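# Chapter 7: Gathering Examples for a Learning System

The previous chapters treated the learning system as if its examples were already to hand. In practice they seldom are. A system that is to handle objects with two arms and two hands must be given records of those arms and hands doing the work, and such records have to be made, one at a time, by people with a plan. This chapter is concerned with that plan: what is recorded, who decides when a record begins and ends, how the records are named and stored, and on what grounds some of them are later thrown away.

The term *episode* is used throughout for a single recorded attempt at a single task. An episode contains the camera pictures, the positions of every joint, and the commands sent to the arms and fingers, all stamped against one clock. A *set* is a group of episodes that share a task and a written instruction. Readers who have used other textbooks may have met the word *demonstration* in place of episode; the two are treated here as equal, although Section 7.4 draws a distinction between attempts that reach their goal and attempts that do not.

## 7.1 The task and its wording

Every set begins with a sentence. "Put the object in the box" is a poor one, as it leaves open which object is meant, which part of the box, and which hand is to be used. Two operators given this sentence will produce two different sets under one name. The Grekar sorting study, to which we return several times in this chapter, used a fixed form of words for each task and allowed no change once recording had started.

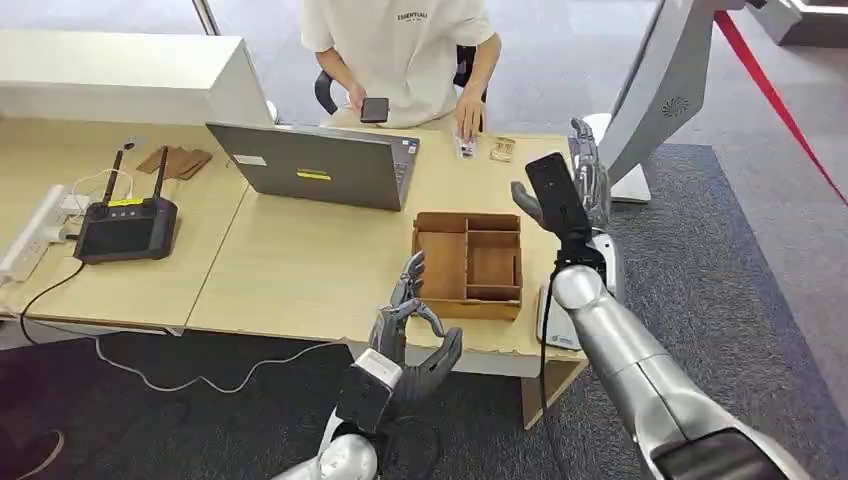
The wording must also settle where an episode stops. An operator may consider the task complete when the fingers open, or when the arm has drawn back, or when both arms are at rest. Any of these will serve, provided that it is written down and kept to. In the Grekar study the end point was changed in September, part of the way through the work, and the 1,061 episodes then in store had to be checked again by hand. Of these, 1,000 were kept.

## 7.2 Variety within a set

A set in which everything always starts in the same place teaches the system very little about where things are. The usual remedy is to alter the starting position between episodes according to a printed list, prepared before the session. Operators should not be asked to choose positions as they go. People left to their own judgement return to a small number of comfortable arrangements - most often those within easy reach of the stronger arm - and the resulting set is narrower than its size suggests.

The surroundings deserve the same care. Work surfaces in a shared room collect cables, packaging, computers and the belongings of whoever is sitting nearby. The Cellberg guidelines ask that the table be cleared before each session, whereas the Swanson method leaves it as found and records enough episodes, on enough different days, for the clutter to vary. Both positions can be defended. The choice between them depends on where the finished system will be used, and it should be made before the first episode is recorded.

## 7.3 The length of a session

Guiding a many-fingered hand from a distance is tiring. Under the Drellance schedule an operator records 20 episodes and then rests, and the order of tasks is changed after each rest. The logs kept under this schedule, reprinted in the revised edition of October 2023, show grasps becoming slower and less direct towards the end of each block. The effect is small in any one episode, but a learning system has no means of telling a tired movement from an intended one, and will copy both.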